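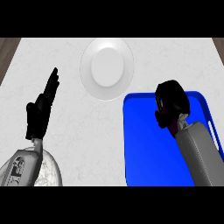 Why keep a diary?

By Clyde Schumacher
March
40 shares - 8 comments

A diary is a book you write for one reader. You! Well, you when you're older. That's a different person, sort of. Keep going and you'll see.

So what goes in it? Anything. What you ate. Who you sat with on the bus. A joke you didn't get. Boring stuff is fine - boring stuff gets good after a few years. I wrote "soup again" in mine when I was seven and now I can remember the whole kitchen.

Is a journal the same thing? Pretty much. Some people say a diary is for every day and a journal is for whenever. Use which ever word you like.

How old writing shows you growing

Look at your letters first. Little kids write big, and the lines slope down the page. Later the letters get smaller and the lines behave. Then look at the sentences. Mine at six: "I went to the park. I went on the slide. I went home." Mine at ten had "because" in nearly every line. I'd started asking why.

Then look at what you wrote about. At six it was all dogs and birthday cake. At ten it was a fight with my best friend, four pages of it. Same kid, bigger worries.

Don't fix the old spelling! I crossed out a lot of mine and now I wish I could read teh real words.

How to start

Get any notebook. Mine was a Vovard with a green cover, the cheap one. Put the date at the top. Write three sentences. Stop. That's a whole entry, done.

Stuck? Try one of these:
What was the loudest thing today?
What do you want to tell someone but haven't yet?
What's in your pockets?
Draw a map of your room and label it.

Missed a day? Or a month? So what. Just write the new date and carry on. No need to catch up.

Is it private?

Yes, if you want it to be. Tell your family it's private, and pick a spot for it. Some kids make up a code. My sister and I had one called Uvo - every vowel got swapped for the next one. Took ages to write. But if something in there is making you really sad or scared, tell a grown-up you trust as well. A diary can't answer back.

Then put it away someplace dry and read it next year.

40 shares - 8 comments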